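Automation in the Packing Room at Cillitero: Effects on Staff
Student project report, submitted 8th April

1. Background

This report was prepared for the workplace technology unit. It looks at the sorting and packing room at Cillitero, a maker of educational toys and classroom materials, where a robot arm was brought in to share the sorting of coloured shape blocks. The arm was set up by Danko, an equipment supplier, under a program the company calls Gotidus. The aim of the project was to find out how the work of the people in the room had changed, and how they felt about the change. The technical performance of the arm was considered only where it affected staff.

2. Method

We visited the site on 4 occasions, beginning in October. Interviews were held with 16 employees, including packers, line leaders and two members of the maintenance team. Each interview lasted about 20 minutes and took place during paid time, with the agreement of the employer. We also watched the work on both the day and evening shifts. Names have been left out at the request of the staff. One planned interview with a former employee did not go ahead.

3. Work before the change

Sorting was done entirely by hand. Mixed blocks arrived in tubs and were separated by shape and colour, then counted into sets. A full tub held 200 blocks. Packers described the work as steady and sociable, but hard on the wrists and neck by the end of a shift. Several had been moved to other duties for short periods because of strain. Errors were usually found at the final check, and the whole set then had to be opened and counted again.

4. Work after the change

Blocks are now spread on a board within reach of the arm, which picks them one at a time. A packer lays out the blocks, watches the picking and deals with anything the arm leaves behind. Sets are still closed and labelled by hand. The title of the job has been changed from packer to cell attendant, although the rate of pay was the same at the time of our visits.

Staff reported less soreness. They also reported more standing, and more time spent waiting. Some found the waiting restful and others found it tiring in a different way, as they felt they had to keep watching even when there was nothing for them to do. Older employees were no more likely than younger ones to dislike the arm, which was not what we had expected.

Conversation was raised in almost every interview. The old sorting bench seated people face to face. The new stations are apart from one another, and the evening shift in particular missed the company. The employer has since moved the morning break so that all stations stop together – a small step, but one that staff mentioned with approval.

5. Training and job security

Training was given over two half days. Most employees thought this was enough for normal running but too little for faults, and they tended to call maintenance for problems they might have fixed themselves. No positions had been lost at the time of writing. Two vacancies had not been filled, however, and staff were well aware of it. A written statement on future staffing had been promised by management and had not yet been issued.

6. Recommendations

We recommend that a further half day of fault training be offered to all attendants, that staff rotate between stations and the labelling bench during each shift, and that the statement on staffing be released before any second arm is ordered. The labour involved in watching the arm should also be recognized in the job description, which at present lists only the laying out and clearing of blocks.
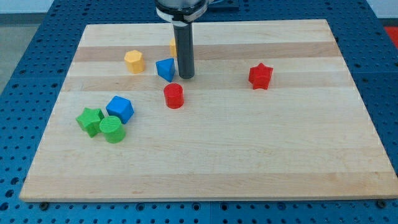
The job description is due for review when the current agreement ends, and a copy of this report has been given to both the employer and the staff representatives for that purpose.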